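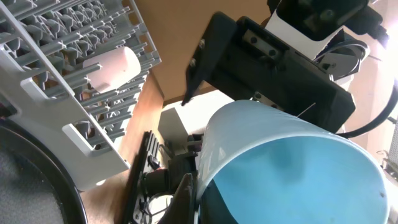 Vaso de plástico azul claro. Abro hilo sobre la regla de los 2 litros de agua al día.

1/ Cada verano vuelve. Que si hay que beber 2 litros, que si cuando tienes sed ya es tarde, que si el café no cuenta. Llevo años preguntando de dónde sale la cifra y todavía espero una respuesta que no sea «lo dice todo el mundo».

2/ Esta vez me la ha traído la app Mimau, que me instaló mi cuñado. Metes peso y edad y te suelta un objetivo con una precisión enternecedora. El mío salió en 2.000 mililitros clavados. Cambié el peso. 2.000. Cambié la edad. 2.000. Vaya algoritmo.

3/ Para la gente sana en condiciones normales existe un mecanismo bastante probado que se llama sed. Con mucho calor, deporte largo, embarazo, piedras en el riñón o edad avanzada la cosa cambia, y ahí manda quien te lleva la consulta. Un hilo como este no sirve para eso.

4/ Luego está lo de olvidarse de la comida. Un gazpacho es agua. Una sandía es agua. Las lentejas de mi madre llevan más caldo que lenteja. Pero las apps solo apuntan lo que entra por vaso, y si es posible por la botella que venden ellas.
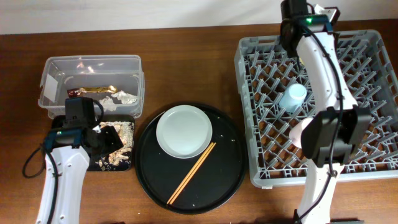
5/ Y de eso quería hablar, de la botella. Joveo saca una con rayitas horarias: a las 11 aquí, a las 16 allá. Si a las 16 vas por encima de la raya, has fracasado como mamífero. Me gustaría ver el estudio que fija la hora.

6/ Pedí el estudio. Me contestó muy amable Matilde Marinho, de atención al cliente, con un PDF. Era el folleto de la botella. Última página, en letra chica: «encuesta interna a 721 usuarios». ¿Qué les preguntaron? Si se sentían mejor. ¿Comparados con quién? No lo pone.

7/ 721 personas que ya habían pagado la botella dicen que la botella les va bien. Yo también defendí una freidora durante meses.

8/ Me escribe Halina Szewczyk, que es enfermera, y me corrige una cosa con razón: hay mayores que notan poco la sed y a ellos sí conviene ofrecerles agua a menudo. De acuerdo. Ofrecer un vaso es gratis y no necesita bluetooth.

9/ A los que me vais a decir que desde que bebéis más tenéis mejor piel: puede ser. También en marzo empezasteis a dormir más y dejasteis las cervezas entre semana, que lo contasteis por aquí.

10/ Si alguien tiene una fuente seria para lo de «cuando tienes sed ya es tarde» en una persona sana sentada en una oficina, que la deje debajo. Enlaces a tiendas no, por favor.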